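Residence Diary, Husalen House
4/16/21

The office opened at the usual hour. The overnight log recorded no calls from residents and one from the laundry contractor, Jummont, to advise that the linen delivery would be moved to the afternoon. The notice by the elevator was changed before breakfast so that residents on the second floor would not strip their beds too early.

The boiler inspection, postponed in March, was carried out this morning. The pressure held, and the certificate has been placed in the blue binder. The inspector recommended that the valve in the east corridor be replaced before next winter. A quotation has been requested. Hot water was off for 90 minutes, and residents had been told in writing to expect this. Two complaints were received all the same, and both have been answered.

The reading room remains limited to 11 persons at one time. This was observed throughout the day, although the line at the door after lunch was longer than is comfortable for residents who cannot stand for long. Chairs will be set out in the hallway from Monday. The large-print collection has been returned from the Sultana branch library and is back on the low shelves. Three titles are missing from the list and the branch has been informed.

Menu planning for the spring supper continued. The kitchen has asked that numbers be settled early, as the supplier requires firm orders. The house will provide the main course and dessert, and residents may contribute small items to the shared table if they wish. The color for the evening is pink.

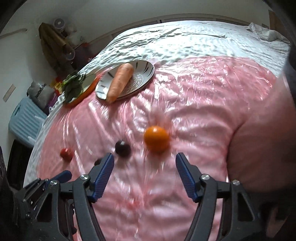

Food items on pink satin.

The budget for the supper stands at 200 dollars, unchanged from last year. It is expected to be sufficient — the flowers will come from our own beds, and the tablecloths are already in the linen store. Music has not been settled. The piano in the lounge needs tuning and the tuner has no free date this month.

The Lilter, our small bus, returned from the garage at 4 with new brake pads. The driver took it around the block and was satisfied. The Saturday shopping trip will go ahead, with every second seat left open. The sign-up sheet is full, and a waiting list has been started on the back of it.

The linen arrived late in the afternoon and was one bag of pillowcases short. Jummont has promised the remainder with the next delivery. The evening round found the garden door unlocked. It was secured, and the night staff were asked to check it again before midnight.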